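Household Task Readiness Checklist – Curtains and Windows
Site: Dullwood flat, upper floor
Inspector: Myfanwy Ruddock
Present: Leonie Hollmann (Estomero)

1. Stop button within reach of a person at all times. PASS
Comment: Tested before the first run and again after lunch. Keep doing this.

2. Floor clear of cords and loose rugs. PASS

3. Window latched before arms are powered. FAIL
Comment: The written procedure doesn't mention the latch at all. At this height that should be line one. Eckhard Wiegand to add it.

4. Grip force suitable for thin fabric. NOT PROVEN
Comment: Estomero's sheet says "fabric safe." Which fabric? A bath towel forgives a lot, a sheer curtain doesn't. I asked for snag tests on sheers and was given results for denim.

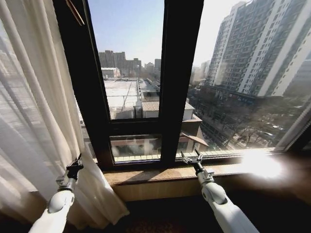

5. Arms keep clear of the glass. PASS WITH COMMENT
Comment: The agreed gap is 3 inches. I'd like it enforced in software, and so far it's a number on a sticker.

6. Works in direct sun. NOT PROVEN
Comment: Strong light on a pale sill is an ordinary morning in most homes. Repeat at 9 a.m. and at noon with the same settings, please.

7. Task finished without help. FAIL
Comment: 20 attempts logged in April, and Leonie stepped in on most of them. The log calls these "assists." I call them a person opening the curtain.

8. Faster than doing it by hand. FAIL
Comment: Not close. I don't hold that against it yet – but the brochure says "saves time" and that line should come out.

Overall: supervised trials may continue. No unattended use. Recheck items 3, 4 and 6 before anyone brings up dusting the sill.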